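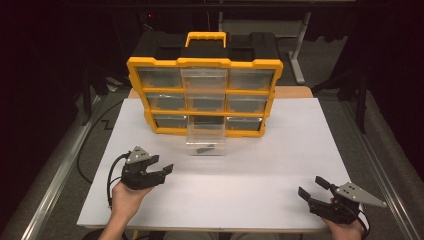 Grondico-Support schreibt, die mittlere Schublade müsse »bei sachgemäßem Gebrauch« von allein sitzen, man solle sie bitte gerade einschieben, bis ein Klicken zu hören sei, und den Vorgang danach schließen.

6 Kommentare

Ticket bleibt offen. Ein Klicken habe ich bei diesem Kleinteilekasten noch bei keiner Schublade gehört, auch nicht bei denen, die laufen. Woher das Klicken in der Anleitung kommt, wüsste ich gern. Entweder gab es mal eine Raste, die weggespart wurde, oder der Text gehört zu einem anderen Kasten.

Modell: Etdale, gelb-schwarz, neun Schubladen mit klarer Front, Tragegriff oben am Deckel.
Standort: Werkstatt Flundville, Tisch mit weißer Auflageplatte.
Fehler: Schublade unten Mitte läuft schwer und bleibt auf den letzten Millimetern stehen. Oben Mitte steht gern ein Stück vor.
Priorität: niedrig (vom Support gesetzt, von mir nicht).

Verlauf

Mai, erste Meldung. Antwort nach dem Textbaustein: Schublade überladen? Nein. Es lag ein einziges flaches Teil drin. Wenn das schon überladen ist, dann viel Spaß mit Schrauben. Laut Datenblatt trägt jede Schublade 600 Gramm, und ich habe keinen Grund, das zu glauben, aber so weit bin ich ja gar nicht gekommen.

Zweite Antwort: Untergrund prüfen, der Kasten könne sich auf unebenen Flächen verziehen. Wasserwaage draufgelegt, längs und quer. Platte ist gerade. Kasten auf den Boden gestellt, gleiches Verhalten. Kasten auf die Werkbank gestellt, gleiches Verhalten. Damit ist der Untergrund für mich erledigt, auch wenn er in der nächsten Mail bestimmt wieder vorkommt.

Dritte Antwort: Schubladen untereinander tauschen. Das war der erste brauchbare Vorschlag.

Test 1: Schublade unten Mitte ganz heraus, leer, in das Fach unten links. Läuft sauber bis zum Anschlag.
Test 2: Schublade von unten links in das Fach unten Mitte. Hakt.
Test 3: Schublade oben Mitte in das Fach oben rechts. Läuft.
Test 4: alles zurück an den alten Platz. Unten Mitte hakt wieder, oben Mitte kommt beim Anheben am Griff nach vorn.

Ergebnis: Die Schubladen sind in Ordnung, es liegt am Gehäuse. Genauer an der mittleren Spalte. Meine Vermutung ist, dass sich die Zwischenwände nach innen drücken, wenn man den Kasten am Griff trägt. Der Griff sitzt ja genau über der Mitte. Beweisen kann ich das nicht, gemessen habe ich nur vorn: Öffnung unten links 89 mm, unten Mitte ein knapper Millimeter weniger. Wie es hinten aussieht, weiß ich nicht, da kommt der Messschieber nicht hin.

Vierte Antwort: Silikonspray. Habe ich gemacht, obwohl ich davon nichts halte. Zwei Tage war es etwas besser, dann wie vorher, nur dass jetzt Staub an den Führungen klebt. Wieder abgewischt mit Spülmittel und warmem Wasser — bitte niemand mit Verdünnung an die klaren Fronten gehen.

Im Forum steht als Tipp, man solle einen Streifen Filz hinten ins Fach kleben, damit die Schublade nicht mehr vorrutscht. Mag oben gehen. Unten geht sie ja schon ohne Filz nicht ganz rein.

Jemand anderes empfiehlt dort, gleich den Xavier zu nehmen, der habe das Problem nicht. Bei 2,189 Bewertungen im Shop (so steht die Zahl da, mit Komma) und fast nur Lob bin ich eher vorsichtiger als beruhigt.

Offen:
- Tauschgehäuse ohne Schubladen angefragt, Antwort steht aus
- Frage nach dem Klicken, gestellt und übergangen
- ob der Fehler auch auftritt, wenn man den Kasten nur unten anfasst; probiere ich ab jetzt so

Status vom Support auf »gelöst« gesetzt, 14 Minuten später von mir wieder geöffnet.

2 Mal geteilt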